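Bread goes stale on the counter in two days, is the fridge better?

Last updated 2021-05-09

I buy one sandwich loaf a week from the Junstead bakery and I live alone, so it takes me 7 days to get through it. By day three the slices are dry at the edges. My mother kept hers in the refrigerator and I have started doing the same, but it seems to get firm even faster. The house was built in 1984 and the kitchen runs warm from spring until October. Should I keep using the fridge or go back to the bread box?

Francine Boychuk

Don't use the fridge. Starch firms up faster at refrigerator temperature than it does on the counter. The cold does slow down mold, so people think the bread is keeping, but the texture goes first.

Freeze it the day you buy it. Slice it if it isn't sliced, press the air out of the bag, and close it tight. Take out what you need. A slice left flat on a plate thaws in some 20 minutes, or it can go straight in the toaster. 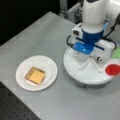

Normand Beaudoin disagrees about freezing the whole loaf. He keeps half in the bread box for the first two days and freezes the other half, and says the crust on the fresh half is better that way. He double bags the frozen part. If it stays in longer than a month it picks up a freezer taste, so write the date on the bag.

Kyung-tae Song

I keep mine in the fridge and toast every slice. Tastes fine to me. If you only eat toast I wouldn't worry about it.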